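Postell bath towel in dark gray, plus the mint tray – quick review

Short version: good towel, thick, slow to dry, buy it if you have a rack. Tray is fine. Longer version follows, written over lunch so forgive the typing.

Ordered the Postell after Rahel Strebel wouldn't stop going on about hers. I had been using the same thin Dulon towels for years and they'd gone stiff as cardboard. Wanted something plush, gray, no fringe, no gold thread. Got the gray one with the orange on it. Wasn't sure about the orange at first. Like it now. Easy to tell mine from everyone elses in the laundry.

Feel first. Soft out of the bag, but a bit slippery, the way new towels are – that coating they put on. Two washes and it was gone. After that it really soaks up water. I have long hair, one towel does hair and the rest of me, never got that from the Dulons. Pile is fuzzy all over, no flat bald side.

Lint. Yes, some. First wash left a gray mat in the dryer filter the size of my palm. Second wash less, by the fifth I quit checking. Wash it by itself to begin with, or with black socks, definately not with white shirts. Ask me how my shirts are.

Weight. Label says 642 g. Feels like more when wet. My old hook didn't like it and came off the door, so now I hang it over the rail, spread out flat. Folded over double on the rail it was still damp the next morning. Spread out, fine.

Folding – this is where I have a complaint. Thick towel means thick bundle. Fold in half, in half again, then thirds, and you get a block that wants to spring back open. Looks great on a shelf, hotel style, but I fit three where four of the old ones went. If your linen closet is narrow, measure. I went with a looser fold in the end and keep the current one on the tray, no closet at all. 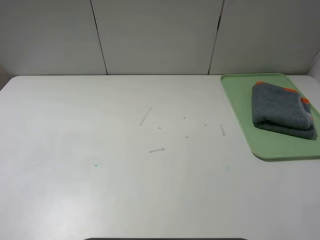
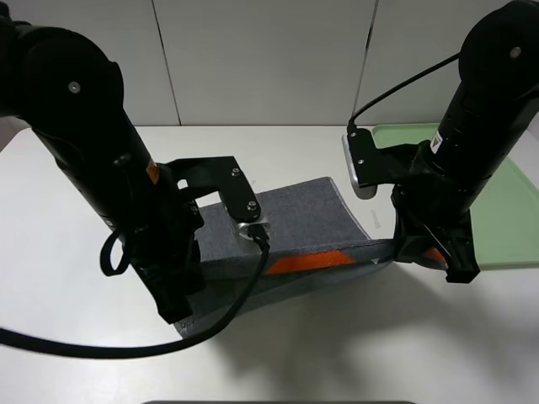

Gray towel folded into a thick bundle, pale green tray.

The tray is the Seyoum, light green, plastic, rounded corners, low rim. Bought seperately. Nothing clever about it. I wanted something to keep a clean towel off the counter and this does that. Wipes down with a damp cloth. The rim is low enough that you can slide a folded towel off it without catching, and I'd pick it again over the one with handles that Su-chen Cheng has, which is always in the way of something. Color goes well with the gray. It does scratch if you drag a soap dish over it, ask me how I know. Not deep, but there.

Washing notes. Warm, half the detergent you think, no fabric softener. Softener kills the absorbency, I did it once and needed a vinegar wash to get the towel back. Tumble dry on low takes forever, I gave up at 100 minutes and hung it up for the rest. Medium was ok. Haven't tried high and won't.

After 16 washes: color still dark, no fading I can see. Orange hasn't bled into the gray. One pulled loop near a corner, my own fault, zipper. Snipped it with nail scissors, no run. Edges still straight, which the old ones managed for maybe a month.

Against the Winent, which I had on loan from Balthasar Riedl for a week: Winent is thinner, dries way faster, folds small. Better for the gym bag, no question. But out of the shower I want the Postell every time. If I had to pack for a trip I'd take the Winent. So it depends where you use it.

Price – not cheap. I paid full for the first and caught a sale on the second. Wait for the sale if you can.

Good: soft, soaks up a lot, color holds, easy to spot in the wash
Bad: slow drying, bulky, lint at the start

Score 9 out of 10 for the towel if you have somewhere to spread it. Take off a couple if you don't. Tray, sure, get it, or get any tray.

Will add a note when the second one has had the same number of washes.

Recent reviews
Dulon bath mat, one winter later
Winent travel towel, small and large
Over-the-door hooks that stay on the door
Seyoum soap dish
Drying racks for small bathrooms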